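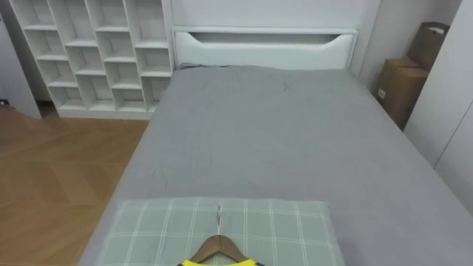 Quick one before I lose the notes. Finally got round to trying the two head cameras against each other, the Skov and the Flikar, and I've got opinions.

Job was the usual one. Yellow shirt, wooden hanger, find the hook and get the jaws on it. Dull, but hooks are horrible. Thin shiny wire, and depth cameras hate thin shiny wire. The old camera used to lose ours completley over anything pale.

Skov first. 30 tries, hook found in 19. Not bad — but it's slow, and when it misses it misses big. Twice it wanted to grab the wooden shoulder instead. Also the cable is stiff as a garden hose and tugs on the neck mount. Nanna Vigfúsdóttir warned me about that in April and I didn't listen.

Flikar next. Wider view, so you get the bed, the wardrobe, bit of floor, lots of stuff you don't need.
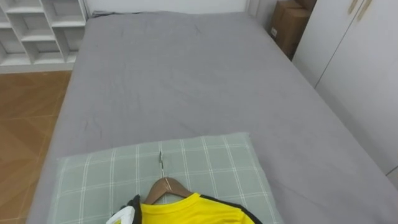
Much happier on the metal though. It held the hook in nearly every try, even flat against the plaid, where I expected the white lines to confuse it. Grey sheet was no bother for either of them. Downside is it runs hot and the driver fell over after 211 minutes, no error, just gone. Restarted, fine. Hmm.

Grippers — only had time for one swap. The Arnard fingers are too fat for wire, they push the hook sideways before they close on it. The thin Jokesen ones get under it but the pads are slippery and the whole hanger swings round once it's up. Signe Thygesen reckons a strip of bike inner tube glued on would sort it. Might try, I've got an old tube somewhere.

Keeping the Flikar on for now. Skov goes back in its box, maybe onto the wrist later if I can find a softer cable.

Still to do: same run with the lights down, and teh driver thing. Will post the logs when I've worked out which folder they went in.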